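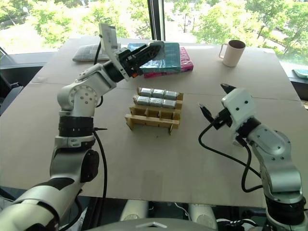 팔이 멈춘 건 오후 작업이 한창이던 때였다. 경고음은 없었다. 화면의 상태 표시도 내내 초록색이었다. 그런데 왼팔이 책 앞에서 가만히 서 있었고, 그 상태로 13초가 흘렀다. 그러고는 다시, 예고도 없이 움직이기 시작했다.

드루르베르크(Drurberg)의 작업실에서 양팔 로봇을 돌리는 팀 스투토(Stuto)가 지난 12월에 겪은 일이다. 사람이 다친 것도, 물건이 부서진 것도 아니다. 그래도 나는 이 이야기를 듣자마자 기사로 쓰고 싶어졌다. 로봇이 크게 넘어지는 영상은 인터넷에 널렸지만, 조용히 멈췄다가 조용히 되살아나는 고장 이야기는 좀처럼 듣기 어려우니까!

## 블록은 쉬웠다

스투토가 하는 일은 겉보기엔 소박하다. 골판지를 깐 탁자 위에 나무 랙과 은빛 블록, 책 같은 물건을 올려놓고 두 팔로 정리하게 한다. 얇은 합판을 나란히 세운 랙에 블록을 넣는 동작은 일찌감치 안정됐다. 칸막이가 있어서 블록이 조금 비뚤게 들어가도 제자리를 찾아간다.

골치를 썩인 쪽은 책이었다. 납작하게 누운 책은 손가락을 걸 틈이 거의 없다. 표지에 광택이 있으면 창으로 들어온 빛까지 되비친다. 팀은 손가락 끝으로 책 가장자리를 살짝 밀어 틈을 만든 다음 집는 방식을 택했다. 나는 이 동작이 정말 마음에 든다. 사람이 식탁에서 얇은 카드를 집을 때 하는 짓과 똑같다.

## 915번째 줄

문제의 동작이 바로 그 '살짝 밀기'였다. 책임 엔지니어 마르고 오베르(Margaux Aubert)는 처음에 카메라를 의심했다고 한다. 탁자 너머가 통째로 창이라 한낮에는 빛이 세고, 청록색 표지가 번들거리면 가장자리를 놓칠 만했다. 그래서 빛을 가리고 다시 해 봤다. 또 멈췄다. 책을 바꿔도 마찬가지였다.

실마리는 기록 파일 915번째 줄에 있었다. 손목의 힘 값이 갑자기 비어 있었던 것이다. 제어 프로그램은 빈 값을 받으면 직전 값을 그대로 쓰게 되어 있었고, 직전 값은 '아직 닿지 않음'이었다. 팔은 책에 닿은 줄 모르고 계속 밀려 했고, 관절 쪽의 별도 제한이 그걸 붙잡고 있었다. 밖에서 보면 멈춘 것이지만 안에서는 줄다리기가 벌어지던 셈이다.

그럼 값은 왜 비었을까? 답은 허무할 만큼 기계적이었다. 왼팔 바깥으로 늘어진 케이블이 특정 각도에서 당겨지면서 커넥터 접촉이 끊겼다. 랙 쪽에서는 그 각도가 나오지 않는다. 탁자 먼 쪽까지 팔을 뻗어 책을 밀 때만 나온다. 블록 작업을 아무리 반복해도 드러나지 않았던 까닭이 여기 있었다.

"케이블은 다들 마지막에 정리하잖아요. 우리도 그랬고요." 오베르의 말이다. 그는 같은 자세로 팔을 100번 뻗게 해서 접촉이 끊기는 순간을 9번 잡아냈다. 그 기록을 보여 주는데, 표정이 꼭 희귀한 새를 찍은 사람 같았다.

## 되살아나는 게 더 무섭다

외부에서 안전 검토를 맡은 에델트라우트 네겔리(Edeltraud Nägeli)가 주목한 건 전혀 다른 대목이었다. 멈춘 13초보다 그다음이 문제라는 것이다. 접촉이 돌아오자 프로그램은 아무 일 없었다는 듯 하던 동작을 이어 갔다. 만약 그 사이에 누가 "멈췄네" 하고 책을 치우려고 손을 넣었다면?

네겔리는 보고서에 이렇게 적었다. "정지한 것처럼 보이는 로봇은 정지한 로봇이 아니다. 재개는 사람이 결정해야 한다." 나는 이 두 문장을 수첩에 옮겨 적고 밑줄을 그었다.

그날 작업실에 있던 사람들은 다행히 탁자에 다가가지 않았다. 손을 넣기 전에 비상정지를 누르는 습관이 몸에 배어 있었다. 하지만 습관에만 기대는 설계를 네겔리는 통과시켜 주지 않았다.

## 고친 것들

수정은 거창하지 않았고, 그래서 더 재미있다.

- 힘 값이 한 번이라도 비면 직전 값을 쓰지 않고 보호 정지로 들어간다.
- 정지 후에는 값이 돌아와도 스스로 재개하지 않는다. 탁자 밖의 버튼을 눌러야 한다.
- 상태 표시에 '대기'와 '구동 중 정체'를 따로 두었다. 이제 초록색은 하나의 뜻만 갖는다.
- 커넥터는 코스테(Coste)의 잠금식으로 바꾸고, 케이블에 여유 길이를 더 줬다.
- 매일 첫 작업 전에 양팔을 탁자 네 귀퉁이까지 뻗어 본다.

마지막 항목에는 '기지개'라는 별명이 붙었다. 두 팔이 탁자 위로 천천히 뻗었다가 돌아오는 모습이 영락없이 그렇다. 시간이 드는 일이라 처음엔 불평도 나왔는데, 시작한 지 얼마 안 돼 오른팔 쪽에서도 헐거운 접점을 하나 찾아냈다. 불평은 쏙 들어갔다.

제어 프로그램의 수정분은 팀이 쓰는 내부 도구 이르콜라(Irkola)에 들어갔고, 지금은 새 작업을 등록할 때마다 '값이 사라지면 어떻게 할 것인가'를 먼저 입력해야 한다. 칸을 비워 두면 등록이 안 된다. 오베르는 이 칸을 제일 자랑스러워했다.

책 집기는 어떻게 됐느냐고? 여전히 어렵다. 두 권이 포개져 있으면 아래 책까지 같이 밀리는 일이 잦아서, 팀은 요즘 손가락 끝의 재질을 이것저것 바꿔 보는 중이다. 다음에 찾아갈 때는 그 결과를 보여 주기로 했다.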